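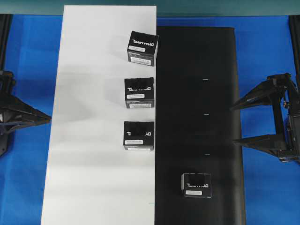
Parents at the Platdale branch told us the evening reading hour is the first one their kids ask to go back to, and could it please run through June?

We'd love that! Your grant now covers 49 regular readers, up from 17, and the Mamani room is full by 6 p.m.

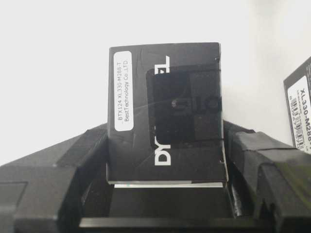
The bilingual shelf has grown too, with 186 titles out on loan (the comics go fastest).
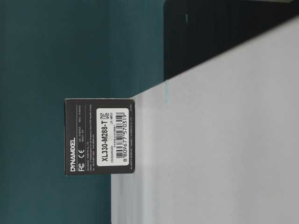
*Small DYNAMIXEL box, dark gray.*

Carby readers start chapter books next month. 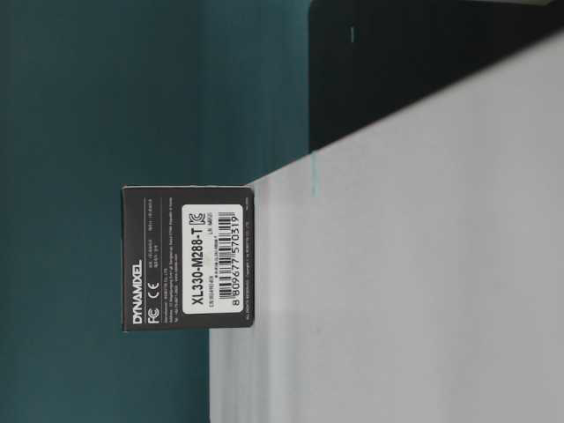 We have up to 19 places left at Reklow and will open sign-up there first.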